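4.2 Gripper comparison on the hook board

We compared two finger sets on the same pair of arms: the Stellik parallel fingers used in Section 4.1 and the longer Tagle fingers, which are narrower at the tip. The controller, arm speed and camera settings were left unchanged between sets. Each set was given 648 attempts, split evenly between the left and right wrists. An attempt consisted of hanging a looped cord on a named hook and letting go of it without touching the hooks on either side.

Most failures with the Stellik fingers came at release. The fingers open outwards, and at the width needed to free the cord the outer finger could press on the next hook. The Tagle fingers need less room to open but bend more under side load - an effect we had not seen in the bench tests at Wulham. Closing force was therefore lowered for both sets before the main runs, and the 13 attempts made at the earlier setting were left out.

Figure 6 gives the view from the head camera with the board in front of the arms. The seven hooks sit in one evenly spaced row, just below the line where the navy paint meets the white.
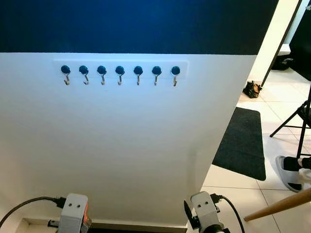

Figure 6. Hook board with no cords hung, seen between the two wrist units.

Felicidad Macaraeg objected that spacing alone does not explain the release failures, and that a fixed opening width favours the narrower fingers from the start. She suggested setting the width separately for each finger set. We repeated 600 attempts on that basis, and the results are given in Table 2.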